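Week six of robotics club and I have become a person with opinions about dusting

When I signed up for the evening robotics course at Mindcombe, I pictured sparks. Possibly goggles. My mother still thinks I am building something that walks. What I am doing is housework, very slowly, for a grade.

Our team is four people and a spreadsheet. Efe Adeleke writes the code, Llinos Penry fixes the code, Haruna Tamura keeps the spreadsheet, and I wipe things. We drew the "household surfaces" task out of a bowl back when everyone was still being nice to each other. The team next to us got "sorting fruit" and they have been insufferable, also well fed.

The idea is simple enough. You hold a pair of grippers, you do a chore with them, and the recordings go into a pile that a real arm will learn from later in the term. Efe wants 640 good ones before we train anything. Haruna's spreadsheet had us at 158 on 5th August, a number she read out loud in the tone my dentist uses.
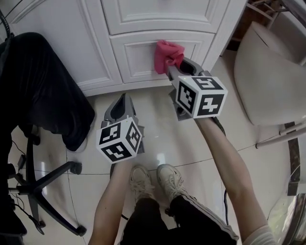

Cloth turns out to be the villain of this project. A block stays a block. A cloth has moods. Pick it up by a corner and you're waving a flag at the furniture, grab too much and you're pushing a wad along and polishing a strip as wide as a thumb. Llinos says to pinch near the middle and let it bunch, and I hate that she's right — my first 22 tries all went in the reject column under "flag."

Then there's the molding. Whoever invented raised panels on drawers never had to clean one with two fingers that don't bend. You go across the flat bit feeling like a genius, hit the ridge, and the whole thing stutters. Efe says the stutter is useful data. Efe says this about most of my mistakes, and I've decided to take it as a compliment.

Our instructor, Halima Olatunji, watched a batch last session and had one note, which was that I wipe "like someone who is being watched." Well, yes. She'd like longer strokes and less apologizing at the end of them. She also wants the hand that isn't wiping to quit drifting, so I now spend a good part of every take thinking about my left wrist, and you can guess what that does for the right one.

Next up is the tall doors, then handles, which Haruna has marked in red for reasons she won't discuss. The demo is in December. The fruit people have already asked if they can go first.

My own kitchen, for the record, is filthy.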